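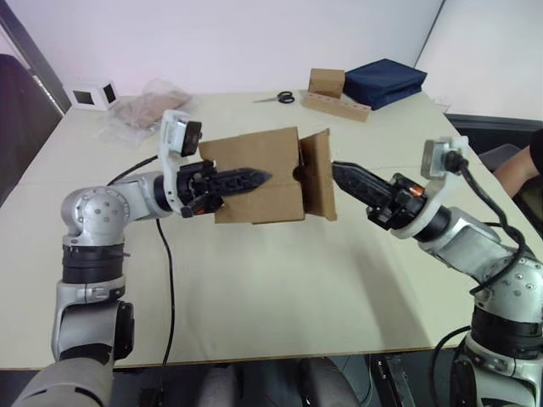 Open box, white table.

Boards > Moving and Storage > Boxes and Packing

Home New posts Search Members Log in

Free boxes or bought boxes? (Honusstead to Sevdale)

tinlid
We leave Honusstead on 26th April and it's 469 miles to Sevdale. My spouse wants to buy a full set of new boxes. I have been raiding the recycling behind the grocery store like a raccoon with a lease. Has anyone regretted free boxes?

marrowfat_pete
Yes. Banana boxes have a hole in the bottom. I found this out with a sugar bowl.

quillback
Buy them. Same size boxes stack, and the truck gets packed in half the time. I paid Safavi Moving Supply $351 for everything including tape and would do it again.

marrowfat_pete
$351 for something you flatten and leave in the garage until you die?

quillback
My garage, my cardboard.

oddsocks
Split it. Free boxes for linens and toys, new double-wall for dishes and books. Check the flaps before you take a used one. If the fold has gone soft, it'll sag as soon as something sits on top of it.

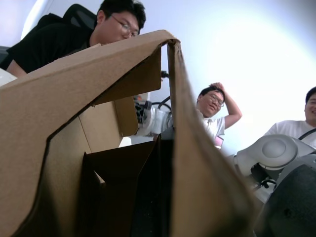
And keep any dividers you come across, especially the ones from liquor stores. Glasses go straight in with a sock around each. I moved nearly 300 books in small boxes too, and my back has forgiven me.

tinlid
Small boxes for books seems to be the one thing everybody agrees on.

quillback
I don't. Medium, half books, half pillows.

marrowfat_pete
So a box that's heavy on one side. Lovely.

oddsocks
For what it's worth, my order for closing up:

1. Fill the gaps with towels until nothing shifts.
2. Short flaps in first, long flaps over. Don't weave them, tape them.
3. Write the room on two sides. The top is no use once it's in a stack.

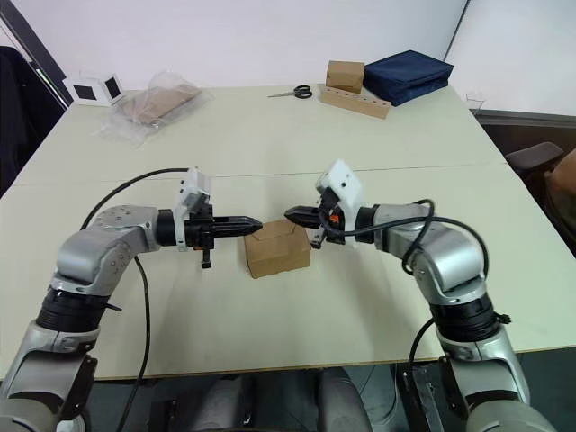

4. Load the heavy ones first, against the cab wall.

tinlid
We weave ours. I'm going to go and have a quiet word with 20 boxes.

quillback
Itar brand tape. Don't buy the cheap stuff.

marrowfat_pete
Buy the cheap stuff. Use twice as much.

Related threads
Is Sevdale storage worth the money?
Paper tape or plastic?
Wardrobe boxes: who are these people?
Moving a piano in August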